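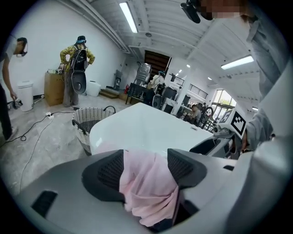 A pink cloth held beside the white surface, with the wicker basket close at hand.

Sep 1, 2022

The following notes set out the approach to cloths and surface cleaning adopted in the shared workroom at Flandside over the course of August. They are published on this blog at the request of several readers who wrote after the earlier entry on floor storage, and they supersede the short list that appeared there.

The room has a concrete floor and white walls. Both are practical finishes, and both show neglect quickly. Concrete holds dust in its pores and gives it back to anything placed upon it, while a white wall records every mark left by a box or a shoe. The glossy white surface at which much of the cleaning is done is no more forgiving. A smooth finish of that kind must be wiped with a soft cloth only. Scouring pads of any description were withdrawn from the room at the start of the summer and have not been replaced.

Cloths

Cloths are assigned by color. Pink is reserved for glossy and painted surfaces. Blue is for glass, and gray is for the floor and for anything that has touched the floor. The colors were settled by what the supplier, Eglītis, had available in quantity at the time of ordering, and no further meaning should be read into them. The initial order was for 224 cloths, of which 32 were set aside as a reserve and remain in their wrapping.

A cloth is to be used loosely bunched for general wiping and folded flat for finishing. Bunching gives a thick, forgiving pad and is suited to curved edges, where a flat cloth tends to slide away. Finishing strokes are made in one direction, from the far edge to the near. A cloth that has been dropped on the concrete is treated as a gray cloth for the remainder of that day and is laundered separately.

Laundering takes place at 28 minutes on the gentle setting, without fabric softener. Softener leaves a film on the fibers, and the film transfers to the gloss as a faint haze that is tedious to remove. My own first batch was ruined in this manner.

Baskets

The woven wicker basket with the dark rim and black handles stands on the floor beside the white surface and receives used cloths. It was chosen over a closed container in order that damp cloths might have some air before they are collected. Wicker does shed small fragments, particularly in the first weeks, and it is advisable to brush out a new basket outdoors before it is brought inside. The handles should be wiped when the basket is emptied.

Mr. Satish Uniyal has written to ask whether a liner is necessary. A plain cotton liner is recommended where cloths are put away very wet. It has not been found necessary at Flandside, although the question will be reviewed in the colder months, when drying is slower.

The trash bin

The white cylindrical bin stands against the wall and keeps its lid on. Cloths are not to be placed in it unless they are beyond use. Two perfectly serviceable cloths were recovered from it in August, and a reminder was circulated.

Boxes and the floor

Cardboard boxes may remain on the floor while they are being unpacked. Cardboard draws moisture from concrete, and a box left for several weeks will soften at the base and may give way when lifted. Boxes awaiting collection by Bikport should be flattened and stood upright near the door.

Power strips require particular attention during wet cleaning. A strip lying on the floor must be switched off and lifted clear before any gray cloth is used in its vicinity, and it is to be returned only once the floor has dried. Bags and backpacks are likewise to be kept off the floor until that time.

Expenditure

The year's allowance for the room is 3000, from which the cloths, the wicker basket and a shelf from Flurkovach have been paid. The shelf has not yet been delivered. Its position along the wall will depend upon its depth, which the catalog gives in two places and differently in each. A further entry will deal with the shelf and with the storage of the reserve cloths.

Correspondence on any of these points may be left in the comments section.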